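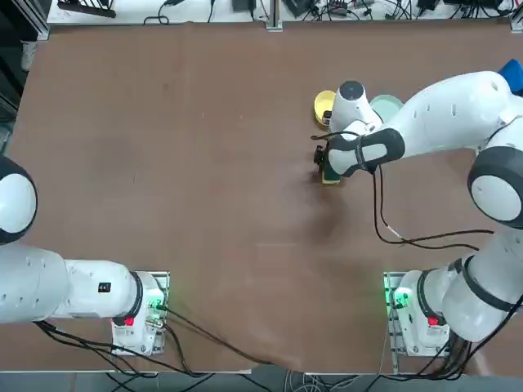 Selorm Laryea demandait en fin de séance pourquoi on s'embête à parler du plateau pendant deux heures, alors qu'une table, au fond, c'est plat et ça tient debout. Je reprends sa question parce qu'elle m'a suivi jusque chez moi, et que ma réponse sur le moment était franchement médiocre. Voici donc les notes de la séance 7, un peu remises en ordre, avec ce que j'aurais dû dire.

Séance 7 – Le plan de travail : surface, traces, entretien
Atelier de Nastthorpe, notes mises à jour le 14 avril 2019

1. Regarder avant de frotter

Un plateau brun et mat, de fines éraflures, une zone plus sombre vers le milieu à droite : c'est le genre de surface sur laquelle on va travailler tout le module. Je vous demande de commencer par ne rien faire. Vous vous penchez, vous mettez les yeux presque au niveau du plateau, et vous regardez la lumière glisser dessus. De face, une surface mate pardonne beaucoup. En lumière rasante, elle raconte tout, y compris le coup d'éponge abrasive de l'année dernière (j'ai des noms, je ne les donnerai pas).

On distingue dans le cours trois mots que tout le monde mélange, moi le premier quand je parle vite.

L'éraflure : la matière est touchée en surface, l'ongle accroche un peu ou pas du tout.
La tache : quelque chose est entré dans la finition, ou dessous.
Le dépôt : quelque chose est posé dessus et devrait partir.

Une zone sombre peut être l'un ou l'autre des deux derniers, et à l'œil on ne tranche pas. Il m'est arrivé de poncer un dépôt de colle qui serait parti à l'eau tiède. Depuis, je teste.

2. Le test, dans l'ordre

Chiffon sec d'abord. Puis chiffon à peine humide, bien essoré, sur une surface grande comme une pièce de monnaie. On attend que ça sèche complètement avant de juger, ce que la moitié du groupe a oublié de faire mardi ! Mouillé, tout fonce, et on croit avoir aggravé le problème. Si rien n'a bougé, eau savonneuse, toujours au même endroit. Les solvants, on en parle avec moi avant d'ouvrir le flacon, et on ouvre la fenêtre aussi.

Kittipong Sukprasert a proposé de faire le premier essai sous le plateau ou sur un chant peu visible. Oui, cent fois oui, à condition que la finition y soit la même que dessus. Sur beaucoup de panneaux, le dessous est laissé brut ou reçoit un revêtement différent, et l'essai ne vous apprend alors pas grand-chose. Prenez plutôt un coin du dessus, côté mur.

Dans le cahier, notez :
– l'emplacement, mesuré depuis deux bords (pas « vers le milieu », on ne retrouve jamais rien avec ça – et oui, je viens de l'écrire plus haut)
– ce que vous avez appliqué, et combien de temps
– l'aspect une fois sec, en lumière rasante

3. Mat, satiné, brillant

C'est là que je me suis emballé et que j'ai débordé sur la pause, pardon. Le mat a un gros avantage pour travailler : pas de reflets dans les yeux quand la lampe est au-dessus. Pour les travaux fins, couture, maquette, réglage de petites pièces, ça change la journée. Le revers, c'est qu'un mat se lustre. À force de passer l'avant-bras au même endroit, on obtient une plage plus brillante que le reste, et on ne revient pas en arrière avec un chiffon. Un produit gras peut donner à peu près le même effet en une minute.

Donc pas de cire « pour nourrir » tant qu'on ne sait pas ce qu'il y a sur la surface. Un panneau mélaminé ne se nourrit pas. Un vernis non plus, d'ailleurs. Une finition huilée, oui, elle se recharge, et on verra comment avec l'huile Plisska à la séance suivante (prévoyez un vieux tee-shirt, ça sent fort et ça marque).

4. Les bords, ces oubliés

Quand on nettoie une table, on fait de beaux ronds au centre et on laisse les bords tranquilles. Or c'est par là que l'eau rentre, sur à peu près tous les panneaux que je connais. Passez le doigt le long du chant : s'il y a un petit gonflement, une arête qui se soulève, un creux, vous le notez et vous essuyez cette zone à sec à partir de maintenant.

Pareil autour de tout ce qui est fixé au plateau. Étau, serre-joint, platine vissée : le chiffon contourne, et la poussière s'installe contre le métal. Un pinceau souple, sec, de la largeur d'un pouce, fait ça très bien. On ne verse jamais de liquide directement sur la table, on humidifie le chiffon, et quand il y a des câbles qui passent, on coupe le courant avant de s'y mettre.

5. Dimensions et hauteur

Notre table de démonstration, celle du fond, fait 169 cm de long pour une hauteur de 71 cm. C'est bas pour travailler debout, confortable assis pour la plupart d'entre vous. Le repère que j'utilise : assis, épaules relâchées, les avant-bras se posent sans que les coudes remontent. Si vous haussez les épaules, la table est trop haute ou la chaise trop basse, et on commence par régler la chaise, c'est gratuit.

À propos de gratuit, plusieurs m'ont demandé le prix. Le devis de Preda pour refaire tous nos plateaux est à 1 614 euros, pose comprise. Je l'ai encore dans mon sac, il n'est pas signé. Vous comprenez pourquoi je tiens à ce chiffon bien essoré.

6. Retour à la question de Selorm

Une table, c'est plat, d'accord. Mais essayez de tracer une ligne droite sur une feuille posée par-dessus une bosse de colle séchée ! Ou de caler une équerre contre un bord qui a gonflé. Le plateau est le premier outil qu'on utilise et le dernier qu'on range, et je préfère mille fois une surface éraflée mais propre et bien plane à un beau plateau verni sur lequel tout glisse. Les éraflures fines, on vit avec. Je ne vous demanderai jamais de les faire disparaître, sauf si elles accrochent le tissu ou le papier.

Pour la prochaine fois

Choisissez chez vous une table que vous utilisez tous les jours. Une page de relevé, avec un croquis coté et les traces reportées dessus, éraflures en trait fin, taches hachurées, dépôts en pointillé. Faites un seul test, sur une seule trace, et racontez-moi ce qui s'est passé, même si c'est raté (surtout, même). Les tables en verre sont refusées, désolé, on les garde pour septembre.

Matériel à apporter : deux chiffons en coton qui ne peluchent pas, une lampe de poche, un mètre, le cahier. Pour les chiffons, les vieux draps sont parfaits, lavés sans adoucissant.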